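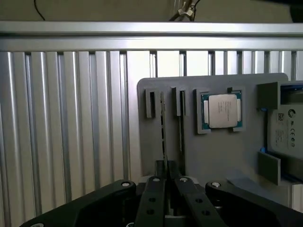

Page 7

2. Setting up the parts tray

This section covers placing the Bellari parts tray on a slotted bench and loading memory modules into it. For power supplies and drives, use the deep tray described in section 4.

2.1 Before you start

You will need the gray Bellari tray, the two clamps packed with it, a hex key, a lint-free cloth and a grounded wrist strap. The tray can be used on any bench with a flat top. The clamps fit only slotted metal profiles. If your bench has a solid top, order the Damwood pad kit and follow the sheet supplied with it.

CAUTION: Memory modules can be damaged by static. Put on the wrist strap before you open any bag, and keep it on until the last module has been put away.

2.2 Placing the tray

1. Clear the bench and wipe the profiles. Run the cloth along the grooves as well, where screws and clipped tie ends tend to collect.

2. Check that cables at the back of the bench stay behind the rail. Tie up any slack.

3. Set the tray down with the slotted holders at the far end, toward the rail. The rounded corners can face either way on trays made before December. On later trays the holders are molded at one end only.

4. Leave at least 2 inches between the tray and the rail. You need this gap to get your fingers behind a module.

5. Press down on each corner in turn. If the tray rocks, lift it and look for debris underneath. Do not shim it with cardboard or tape.

6. Slide one clamp into a groove on each side of the tray. Tighten by hand, then a quarter turn with the hex key.

NOTE: Overtightening bows the tray and narrows the holder slots. If a module that used to fit becomes stiff, loosen the clamps first.

2.3 Loading memory modules

1. Take the module out of its bag by the short edges. Do not touch the gold contacts.

2. Turn the module so that it stands upright on its long edge, in line with the holders.

3. Lower one end into the first slot, then the other end into the second. Both ends should go in under light finger pressure.

4. Look along the module from above. It should make a straight line from one holder to the other. If it leans, take it out and start again.

5. Log the module in Hapeta under the tray number. Bins and trays share one number range, which ends at 2000.

CAUTION: Never push on the middle of a module. Press only at the ends, directly over the holders.

2.4 Removing modules

Hold the module at both ends and lift straight up. If one end sticks, lower the free end again and ease the two ends up together. Put the module in a fresh bag or straight into the board. Do not lay it on the bare bench.

2.5 Care

Wipe the tray with a dry cloth at the end of each day. Once a week, remove the clamps and wash the tray in warm water with mild soap. Let it dry completely before putting it back. Do not use solvents or a dishwasher, and keep the tray away from anything hotter than 80 °C.

Replace the tray if a holder wall is cracked. Replacement trays and clamps can be ordered from Zolludum using the order form at the back of this guide.

Revised July 23, 2024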